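Two power strips on one worktop – how to manage the slack cord?
Posted by Nesrin Taşdemir in Cables and Power, Lallcombe Home Help

I have a marble-patterned worktop with lavender walls on three sides. The strips and adapters stay on top of it because the plugs get changed several times a day. The slack ends up in the middle of the surface, where I need the space.

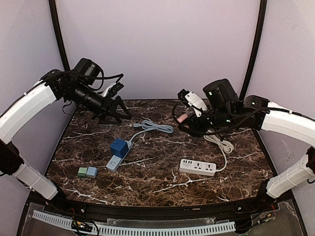
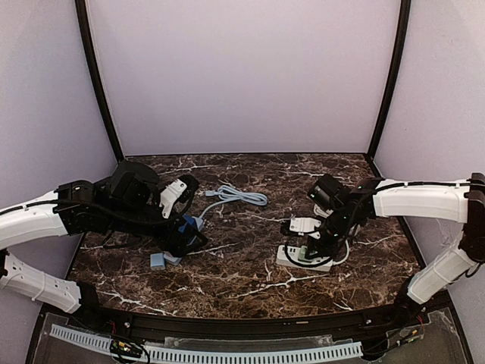
Light blue cable and white power strip, both views.

The light blue cable is 100 inches long and the run I need is 60. Should I coil the remainder, fold it, or buy a shorter cord? I would also like to know whether the small cube adapters can stay on the strip full time. Total load is under 6 amps.

Zerrin Işık
Buy the shorter cord if one is sold in the right rating. If not, fold the slack flat in a long figure eight and hold it at two points with hook-and-loop ties. Do not use zip ties – they get pulled too tight and pinch the jacket. Avoid a small, tight coil, particularly under load, as it holds heat in the center.

Place the white strip parallel to the nearest wall with its cord leaving toward the back. Fix it with a bracket or removable mounting strips so that it does not slide when a plug is pulled. Run each strip to its own wall outlet and never plug one into the other. Cube adapters can stay in place if they sit fully home and do not lean on the plug beside them. Check them by hand after an hour of use. Warm is normal, hot is not.

You already have a slotted duct along the front edge. Low-voltage leads can go in there. I would keep the mains cords out of it unless the duct is rated for them.

Gezer
I use a Storkine cord box, up to 7 plugs. Works fine. Lid is a bit loose.

Filero
Label both ends of every cord before you move anything. Masking tape will do.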